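2 March 2024

Burger bench, second go at the layout. Writing this up while I still remember what I did, because my notes from January consist of one line ("tray too far back, ask about cheese") and I have no idea what I wanted to ask about the cheese.

For anyone picking this up who wasn't here for the first lot: we're trying to settle how the build station should be laid out for the Wogan counter. One person, one table, one tray, burgers put together in the same order every time, and nobody reaching across themselves or dripping tomato on the buns. It sounds like ten minutes' work. I've now had two full days at it and I'm still moving boxes by a hand's width and standing back with my arms folded.

Started with a wipe down and a look at what we had. The white table is staying. I did wonder about going back to the old bench from Clistcombe, which is a bit higher and kinder on my back, but the white top shows up every crumb and every shred of lettuce and that's just what I want while we're still working out where the mess goes. I also like the rounded front edges more than I expected to. I spent January catching my hip on the corner of the other one and I don't miss it.

Containers next. All clear plastic now. The first time round we used whatever was in the cupboard, so half the ingredients were in things you couldn't see into, and I kept dipping into the wrong one or finding I'd run out of something halfway through a build. Clear ones cost next to nothing and you can tell at a glance how you're doing for buns. I bought a stack from Pistolora (248 on the order sheet is the line for the larger size, if anyone needs to reorder - don't go by the picture on their site, it shows the wrong lid). The lids went straight in the drawer. I know we'll want them at the end of the day but they only slide about when they're out on the table.

Where things go, then. I tried a row first, everything along the back, buns through to cheese in building order, like a little production line. Looks lovely. Works badly! The far ends are a stretch, and you lean over the tray to get at them, and leaning over the tray is how sleeves end up in the food. I did 4 burgers like that and gave up on it.

Then I tried wrapping the containers round the tray instead, with the tray in the middle of the table and the boxes on the sides of it. Much better straight away. Buns on the left, in the bigger box, because I pick up the bun with my left hand without thinking and it might as well be where the hand already is. Smaller box behind the tray with the lettuce in it. The leaves that stand up on end are the easy ones, you can pinch the top of one and lift it clear. The ones that lie flat stick to each other and you come away with three. So from now on: lettuce goes in upright, as much of it as will stand, even if it pokes out of the top.

Buns go in cut side up. I had a long argument with myself about this. Cut side down keeps them softer, I'm sure of it, but then you have to turn each one over to check whether you've got a decent half, and some of this batch were torn from being split in a hurry. Cut side up you see what you're getting. If they're drying out by the end of a session I'll put a cloth over and think again.

One thing I'd change about the buns already: they overlap. I put too many in for the size of the box and they ride up on each other, so when you take one its neighbour shifts and drops crumbs. Either fewer at a time or a longer box. I'll try fewer first as it's free.
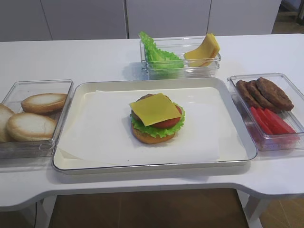 The tray itself is the off-white one with the silver rim, and I've grown quite attached to it. The sides are high enough that nothing rolls off and low enough that you don't knock your wrist on them when you're setting something down in the middle. Parchment on the bottom. I cut the sheets by eye, which I'd call a mistake - they never quite sit square and there's always a corner that wants to curl back up to the shape of the roll. It doesn't hurt the burger but it bothers me, and I found myself smoothing the same corner over and over when I should have been getting on. Ready-cut sheets would fix it. Gikine do a box of 600, which is far more than we need for testing but would see the counter through a good while once it's open. Putting that on the list.

Build order we've settled on for now, from the bottom: bun, lettuce, then patty and tomato, cheese, top bun. I say settled. There are two camps here and the other camp wants the lettuce up at the top, between the cheese and the lid, so that it stays crisp and looks bright when you open the wrapper. My case for lettuce at the bottom is that it keeps the juices off the bun. A soggy bottom bun is the complaint we got most in January and I'd rather deal with that than with a slightly limp leaf. Also, a frilly leaf sticking out on both sides looks generous, and you still see it perfectly well from the side. I'm going to keep doing it my way until somebody brings me a sandwich that changes my mind.

The trouble with lettuce low down is that it's springy. You've got this ruffled thing on a flat round bun and everything you put on afterwards is sitting on a mattress. If you set the patty down off centre it stays off centre, and then the tomato slides the other way to make up for it, and by the time you get to the cheese you've got a stack that leans in two directions. Pressing the leaf flat with the palm before the next layer helps a lot. Quick press, not a squash. I also tried cutting the rib out of the bigger leaves and that helps even more, but it's an extra job for whoever does the prep and I don't want to promise it on their behalf.

Tomato: slices want to be thicker than you'd think. The thin ones I did first thing were a nuisance to pick up and went floppy at the edge. The thicker ones hold their shape and you can place them with two fingers. Pat them on kitchen paper before they go in the box, both sides. I forgot with one lot and there was a puddle in the bottom of the container by the time I'd finished my tea.

Cheese. I lay the square on at an angle, so the corners point out over the edges of the round. Partly looks, I admit it, everyone likes a corner of cheese hanging down at the front. But it's practical too, as you can see all the corners and know it's centred. Lay it straight and it's surprisingly hard to judge. If it lands badly, leave it. Peeling a slice off again brings half the stack with it and you'll be there all afternoon.

(Ah - I think I've just worked out what I wanted to ask about the cheese. It was whether we can get it with paper between the slices. The ones we have cling together and you end up picking at the edge with a fingernail. Will ask.)

Top bun last, and I've been stopping before it to have a proper look at each one. It's the only point where you can check the lot: is the cheese sitting over the middle, is the tomato poking out too far, has the patty wandered. Once the lid's on you can't tell, and it's too late to nudge anything. I'd like that pause to be part of how we teach it, two seconds, eyes on the stack, then close.

Things that went wrong, so I don't leave them out:

I ran the bun box too close to the tray at one stage and kept clipping the rim of it with the back of my hand. It wants a clear gap. I've put bits of tape under the corners of everything now, on the table side, so the boxes go back to the same spots after cleaning. The tape will need redoing once it's been wet a few times.

Clear plastic shows every fingerprint and the light catches along the top edges, so under the bright lamp there's a bit of glare when you're looking down into the box. Moved the lamp back. Fine after that, though the far side of the table is a touch gloomier than I'd like.

Dropped a bun. Not interesting, but it went under the table and I found January's missing tongs while I was down there, so those are back on the hook.

Still to do:

Try it left-handed. I'm right-handed and I've laid the whole thing out to suit me, and at least one person on the Wogan rota isn't. I think you can just mirror it, buns on the right and so on, but the back box might want to shift over as well.

Fewer buns in the box, as above.

Parchment sheets from Gikine, and find out whether they'll fit this tray before I order 600 of them.

Have the lettuce argument again with something to eat in front of us.

Ask whether the Clistcombe people want their bench back or whether I can keep it for prep. It's taking up half the corridor at the moment and I've had to promise it'll be gone by the next time the floor gets done.

Cleared down, containers washed and upside down on the rack, tray on its side by the sink. Leftover patties are in the fridge on the second shelf with a label on. Please eat them.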